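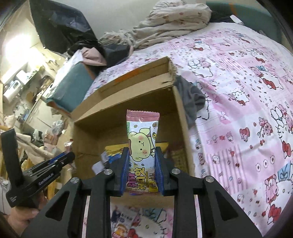
Snack packets are bad objects. A crisp bag is mostly gas, a wafer bar is a stiff core in a loose sleeve, and a foil pouch with a crimped top has no fixed shape between one grasp and the next. For anyone trying to establish whether a machine can tidy a bedroom or pack a mixed order, they are more informative than mugs, which have been the standard test piece for years and which hold still.

The question of whether robots can do chores is usually put too broadly. A chore is a sequence, and the steps are not equally hard. Moving a packet from a bedspread into a carton involves finding it, choosing where to close the fingers, lifting without bursting or dropping it, clearing the carton wall, and letting go. A system may be reliable at four of these and poor at the fifth, in which case it is poor at the chore.

Finding the object used to be the expensive part. It is now the cheapest. Current vision models will separate a printed wrapper from a printed sheet even where both are pink and covered in cartoon faces, which would have defeated most systems in commercial use a decade ago. Failures still occur with clear film, with two packets of the same colour lying across each other, and with wrappers that reflect a window. They are less frequent than grasp failures and easier to recover from, as the arm can move and look again.

Choosing the grasp is harder. A parallel gripper has two fingers and one degree of freedom between them. On a rigid box, the correct position is close to the centre of mass and the correct force is anything above slip. On a half-filled pouch, the contents shift during the lift, the centre of mass moves with them, and the film creases under the pads. Soft pads help by spreading the load. A pinch on the lower part of an upright pouch can hold well and still leave the top free to fold over when it touches the carton.

Zidau, which builds picking cells for small warehouses, publishes its rejected picks by category, and the list is worth reading. Flexible packaging makes up 21 per cent of the items handled at its pilot site and 50 per cent of the picks a person has to finish. The company has responded by fitting a suction cup beside the fingers. Suction works on smooth film under tension. It works badly on crimped seams, on paper labels and on anything under-filled, so the cell now has to decide between tools as well as positions, and that decision brings its own errors.

Households are worse in almost every respect. A warehouse cell has a hard, level surface under fixed lighting. A bed has neither. A packet on a quilt sits in a small hollow, and the fingers must go down past its edges to close on it. Press too lightly and the pads slide up over the wrapper. Press too hard and they gather a fold of cotton with it. Force sensing at the wrist can detect the second case once the lift has started, by which time the cover is moving and every other object on it has moved too.

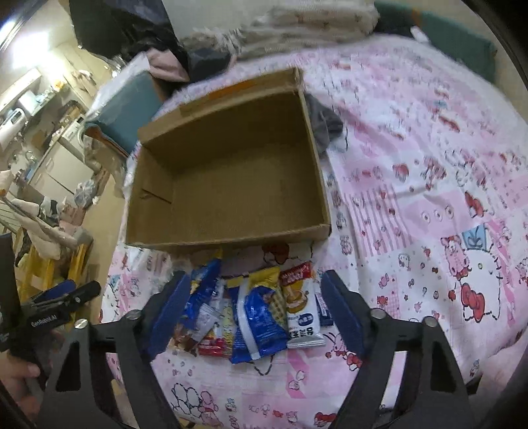 Cartons raise a separate difficulty at the release. An open box with nothing in it is a light object on a soft base, and any contact with a wall will shift it. Machines trained on boxes fixed to a bench tend to treat the wall as a reliable boundary. Put the same box on bedding and the first brush with a finger turns it a few degrees, after which the stored position is wrong. The better systems re-estimate the carton on each cycle. This costs time, and it is the main reason domestic demonstrations look slow beside factory footage.

Orientation matters as well. With the box upright, the arm approaches from above and can drop the item. With the box on its side, the item has to be carried in horizontally and set down behind the opening, with clearance needed for the knuckles of the gripper and not just for the packet. People switch between the two without planning. A learned policy that has seen only one will often attempt it on the other.

The response across the industry has been to collect more human demonstrations, and to collect them in real rooms. Hand-held grippers have become common for this purpose. The operator carries a tool with the same fingers the robot will have, performs the chore, and the recording is used for training. The advantage over remote control is mainly speed. The limitation is that a person holding a tool still has a person's arm and shoulder behind it, and some of the wrist angles used so freely cannot be reached by a robot standing at the side of a bed. Such recordings must be filtered or discarded.

Skidstead, which sells a wheeled single-arm machine for serviced flats, ran the chore as an acceptance test in July. The task was to collect mixed snacks from a made-up bed and place them in an open carton, across 115 trials in furnished rooms. The machine completed nearly 30 per cent of trials without help. Most incomplete trials ended in one of two ways: the packet slipped during the lift, or the carton was displaced and the packet was released over its edge. The test report does not give a cycle time, an omission that limits its use to a prospective buyer.

The El-Sayed workshop in Watlow takes a narrower view. It packs gift boxes by hand and has trialled an arm on a single station, loading one size of biscuit packet into one size of carton held in a jig. Under those conditions the arm keeps up with the line. When the supplier changed the film to a thinner grade, the grip force had to be set again and production on the station stopped for a morning. The other stations carried on, the packers having noticed only that the packets felt different.

Both results are consistent with the general position. Where the surface, the container and the item can be fixed, the work can be automated now at a cost that some firms will accept. Where any one of them varies, a person is needed within reach. In a bedroom all three vary, and the bedding has usually been moved since the last visit.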